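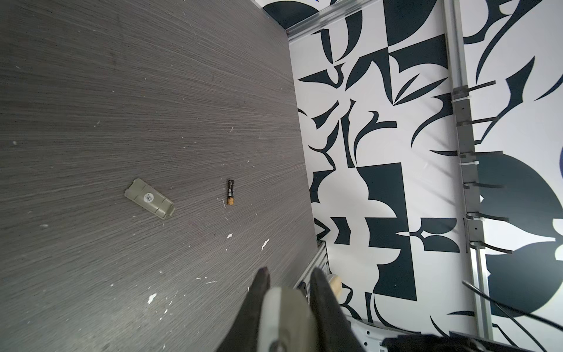
Catalina Ledesma

Lerley two-finger gripper, black pads, from 151

I've had the Lerley on the arm for 13 days now and I'm a bit smitten! Small stuff is where I test everything first, so out came a AAA battery and a flat khaki-grey plastic piece with rounded edges. The Coughlan I tried before it hated anything that thin (it kept skating over the top), but these pads, the tapered left one especially, get right down to the table.

The wrist camera view is handy too, you get both fingers and whatever you're going for. Dark tabletops suit it, though every little white fleck shows up.

Grumbles? The opening speed is set to 8 out of the box, far too keen for batteries. I run mine at 3. The Brirov controller picks it up without any fuss, just update it first.

Spare pads come in pairs. Ordering from the Skukomville shop, ask for Santino Arancibia, and new stock lands in April.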